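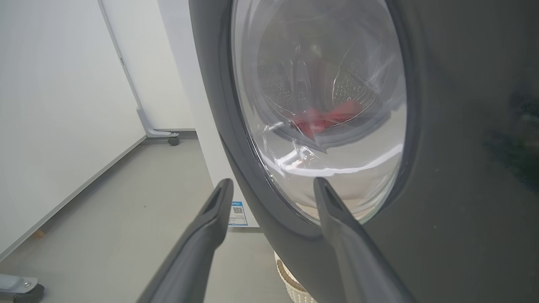 According to Leanne Whiteley, we're the only people who asked what her dad was like before asking what she could spend.

31 January 2022
By Lotte Bakker

I'm glad, because that's how Kobe and I started Meltside – two friends printing memorial booklets at a kitchen table. We've made 1569 of them now!

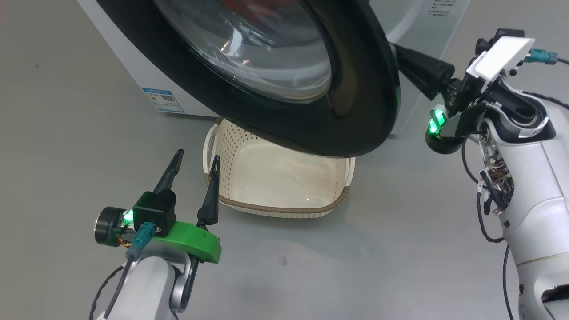 We do the writing, the layout and the printing, and you get a proof within 3 days. Send us whatever you have (letters, recipes, blurry snapshots). A plastic laundry basket like the cream one under the washer door holds plenty of family papers, and I'd happily sort through a full one.

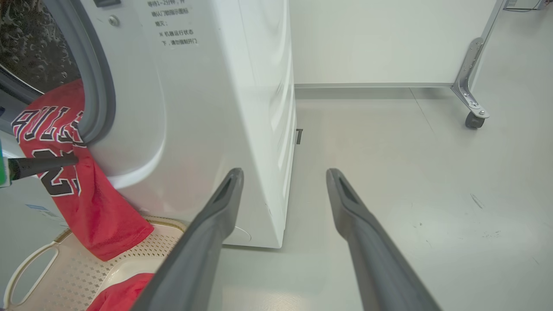 Then I call you and we talk for as long as you like – Kobe picks the paper while we chat. We mail everything flat, with spare copies for the cousins.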